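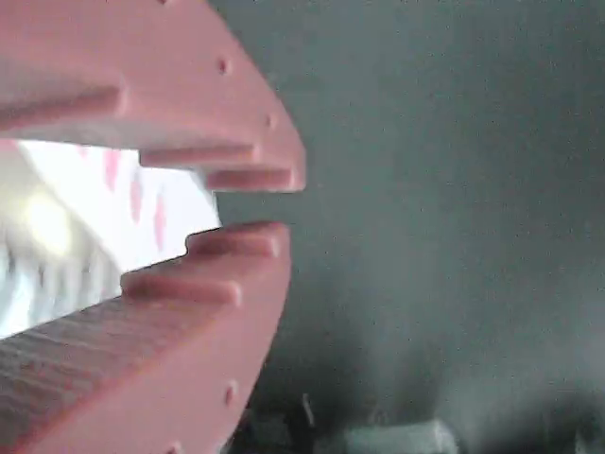 Figure 3. The ridged fingers, slightly open. Both are salmon pink with a matte finish and small round holes in their outer faces.

3.2 Fingers and the student build

The fingers were the part of the project our students enjoyed most, and we think it shows in the results. Each pair on the course started from the same plain jaw, named Vosteo in our files, and was free to redraw its inner face. The version in Figure 3 has stepped ridges that act like teeth. Its designers wanted a grip that would hold an object at more than one depth, and they argued for it with real energy in the January design review. We were delighted by how quickly a first sketch became a part that could be bolted on and tried!

All 20 students then collected grasps by steering the arm by hand. Across the term they logged 1,764 attempts, and 1,117 of these met our rule for success: the object is lifted clear of the table and set down again inside the target area. Attempts stopped early by the student were kept in the log and scored as failures. 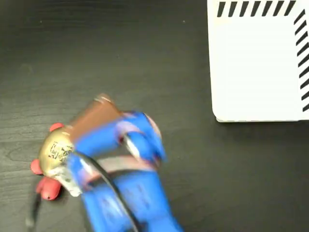
Scoring was done in Jirkex, a small labeling tool the class wrote for itself. Two students marked every attempt without seeing each other's answers, and a third settled any split. Splits were most common for domed or rounded objects, where it is hard to say when a slow slide becomes a drop – a question that led to some of our liveliest class discussions.

The 5 finger designs that reached the final round were compared on the same objects, with the same starting pose and the same speed limit. We did not control for driver skill, and it clearly matters: students improved a great deal between their first and last sessions. For this reason we rotated drivers across designs after every block of trials. Section 3.3 gives the rotation plan and the object list, along with the changes made to the plan after the first week of driving.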